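Setting up the Murcombe counter-top box

Read this section through before you put anything in the drawer. You will need a dry cloth and a clear stretch of worktop. The feet need 2 days to settle on a new surface, so choose the place with care.

1. Stand the box with the drawer front facing you. Check that there is room for the drawer to come out to its full length.

2. Take hold of the bar handle in the middle and pull slowly until the slides stop.

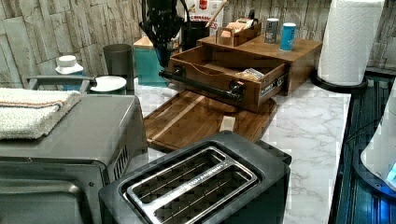
Drawer and top

3. Place light packets in the drawer first. A small bag of dry food lies flat and won't catch on the slides.

4. Cans and small trays may stand on top of the box. The top will carry up to 5 kg.

Caution: do not lean on the open drawer.

Using a tea caddy

5. Stand flat sachets upright in a row, with loose packets behind them. Lift the caddy by the cut-out in its back — never by the sides.

6. Keep canisters and lidded tubs near the caddy, where you can reach them without moving it.
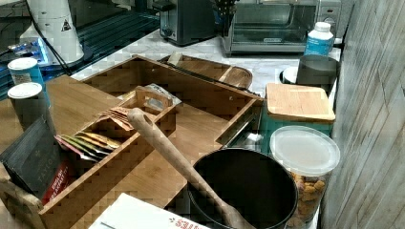 Tea caddy with sachets upright, inside the larger bamboo box.

Note: bamboo marks easily. Wipe up spilt tea at once and don't soak any of the parts.

7. Put the chopping board down flat on the worktop, clear of the caddy.
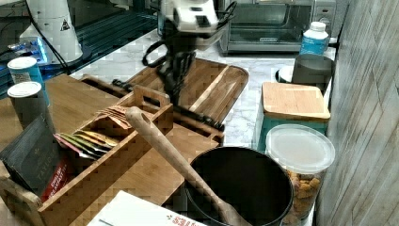
8. Wipe the board and let it dry on its edge before you put it back. Oil it each October with a thin coat, and leave it overnight.

Near a toaster

9. Leave a gap between the box and any toaster or oven. Unplug both before cleaning behind them.

Caution: never store paper packets over the bread slots.
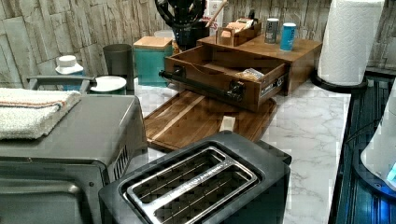
Drawer fully open, toaster in front.

10. Push the drawer shut with a flat hand. If it sticks, take everything out and wipe the slides. For new slides, quote part 396.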